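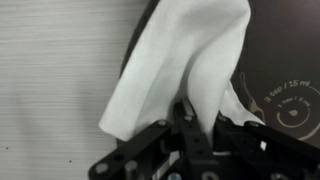
The Last Word on Cloths

Karine Marchand has strong feelings about the thing you keep under the kitchen tap. She has spent most of her working life washing, drying, folding and counting them, and she would like you to stop using the same one for the worktop and the floor.

"People tell me they have a system," she says. "The system is that the wet one is for the table and the dry one is for whatever just fell."

Marchand runs Tostora, a small laundry that does nothing but cloths. No sheets, no tablecloths, no chef's whites. Cafés, nurseries and a few stubborn private households send her their wipes and small towels in drawstring bags, and get them back clean and folded two days later. We meet in the room behind the counter at an hour when I would normally be asleep. She has been there since half past five and is on her second pot of coffee. I'm given the chair with the cushion. She sits on an upturned crate and folds throughout, never once looking at her hands.

I ask how anyone ends up in cloths.

"By being bad at curtains," she says. Her first job was in a soft furnishings workshop called Gradus, where she was put on hems and then, quite quickly, taken off hems. They moved her to the corner where the offcuts went. The offcuts were used for wiping down the cutting tables and then thrown out, and she began taking them home to wash, partly out of thrift and partly to annoy her supervisor. "They came back better. The third wash, the fourth wash, they got soft and they started to drink. I thought, well, these people are throwing away the good part."

A new cloth, she explains, is useless. It has a finish on it from the mill and pushes water about like a child with a mop. She washes every new batch several times before she'll let a customer have it, without softener, a product she mentions in the tone other people keep for motorway service stations. "You put softener on a cloth, you have made a very nice-smelling raincoat."

Her preference is for thin and white. Thin dries overnight. White tells on you. She tried colours once, at the request of a customer called Biselari, a café that wanted sage green to go with its walls. The sage green hid everything. "I found one that I am sure had been in use since the Bronze Age. It looked lovely." Biselari now has white, and, she says with some satisfaction, has repainted the walls.

At this point Sabina Michalík comes in with a bag over each shoulder and drops both on the floor. Michalík joined as a Saturday girl and is now the other half of the business, in charge of deliveries, invoices and, by her own account, being pleasant. She also handles what they both call the picking up.

The picking up deserves a word. Marchand insists that a cloth can be properly handled in only one way when it comes out of the basket, and has built most of the shop's habits on it. You don't look for the corners. Looking for the corners is what amateurs do. You pinch the thing anywhere, lift, and let it hang, and the corners present themselves.

"It's a sort of handkerchief trick," says Michalík. "You take it by the middle and you get this ridiculous bunched-up flower, all folds. Then one corner will be dangling lower than the others. So you take that one. Then you run along the edge to the next, and you've got a side, and once you've got a side you're nearly home."

She demonstrates with one from the bag. Then I try it. I get the flower without difficulty. I get the low corner. I run along what I believe to be the edge and arrive, after some time, at the corner I started from.

"Crease," says Marchand, not looking up. "That was a crease. You followed a crease."

Apparently everybody follows a crease. A thin cloth will double over on itself and show you a fold that is straight and crisp and far more like an edge than the edge is. The real one has a slight roughness, and tends to curl. Marchand finds it by feel. Michalík, who learned later, still looks for the curl. I find it by being handed it.

The folding itself is in thirds and then in half, with the hem inside. I ask why thirds and receive a look. Halves, I'm told, make a pile that leans. A customer named Nguyen, who runs a nursery and gets through more cloths than the rest of the list put together, once asked whether they might save money by not having them folded at all. Marchand agreed to a fortnight's trial and sent the order loose. It went back to thirds before the fortnight was out. "She rang me up and said, Karine, I have opened the cupboard and it has come to meet me."

They get through 675 on a busy day. It's a figure Michalík has to hand because she worked out the new price list from it in December, an exercise neither of them enjoyed. Bags are made up in lots of 50, tied, and put on the shelf by round. A cloth is good for up to two years if it's treated decently, after which it is demoted to floors, and after floors to bicycles. Marchand has no sentiment about this. She does have a drawer at home, Michalík says, that nobody else is allowed to open.

"Those are from Gradus," says Marchand.

"From the offcuts?"

"Four or five of them. They're more hole than cloth now. I don't use them for anything."

I ask what the rest of us ought to be doing at home, expecting a lecture, and get a short one. Have more than you think you need. Wash them hot. Hang them open over something, because a cloth left in a ball by the sink will smell by teatime and you'll blame the drains. Don't iron them, for heaven's sake; she once met a man who ironed his. What did she say to him?

"I asked if he wanted a job."

He didn't, and the position is still open. The hours are early and the coffee is strong. Applicants will be given a basket straight from the dryer and left alone with it while Michalík puts the bags in the van. I was given one on my way out, as a courtesy. I managed nine. Marchand refolded seven of them while I was finding my coat.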